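Sterko putting out a canned hard tea, anybody tried it?

Forum: Drinks Business and Store Shelf Talk

maplecounter
2019-07-16
Hi all, long time reader here and I finally have something to ask! Our Lasico rep came by the store and mentioned that Sterko, the juice and iced tea people, are getting ready to sell a hard peach tea in cans. My husband and I have carried their regular teas ever since we took over the shop, and our customers are very loyal to them (the lemon one especially, we can't keep it in the cooler in July). The rep wants us to commit to 100 cases up front, and for a store our size that's a big bite. Has anyone been in a test market? Does it sell to the same folks who buy the plain tea, or does it go to the seltzer crowd?
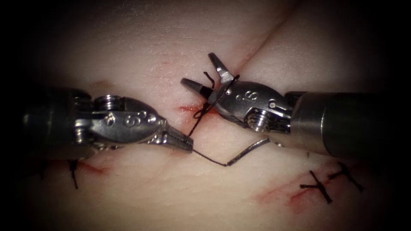 Suturing on a synthetic tissue pad

dockside_lou
Welcome, maplecounter! I'm in one of the test towns and I'd say go ahead, but ask for a smaller order. We took 2 pallets between our stores and the peach was gone well before the holiday weekend was over. It tastes like their tea, just a little drier, and people who'd never pick up a beer were putting it in their baskets. I had a very nice lady come back for more to take to her family reunion.

Hendrik Pillay
I'm going to be the grump in the thread, sorry Lou. I remember when Weidemann tried this with their ginger ale. Everybody was excited, the first month was lovely, and then we were marking it down until Christmas. A soft drink name gets you the first can and after that it's got to stand up against everything else in the cooler. I also don't love having the hard one look so much like the regular one – I've got teenagers at the register, and I've got teenagers shopping too.

dockside_lou
Fair point on the label, Hendrik, and we keep ours two aisles over for that reason. I don't think Weidemann is a good comparison though. That ginger ale was awfully sweet and they wanted too much for it. 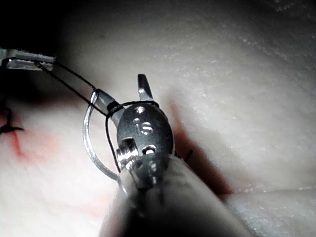

Albertina Cardoso
I'd side with Hendrik on the money and with Lou on the taste, if that's allowed! We sold 283 cans in our first two weeks and then it slowed way down, so 100 cases would have buried us. Please ask your rep whether they'll take back what you don't sell. Ours wouldn't put it in writing until I asked the second time.

maplecounter
Oh, this is so helpful, thank you everybody. I hadn't thought to ask about returns at all. Does anyone know if Clutetti is doing one too? The rep hinted at it, but he hints at a lot of things.

Hendrik Pillay
They are, a lemonade, but last I heard it's only going to restaurants for now. Start with ten cases of the Sterko and see how you do. And check that your license covers it before you sign anything, the rules on malt drinks and spirits are different in my state and may be in yours.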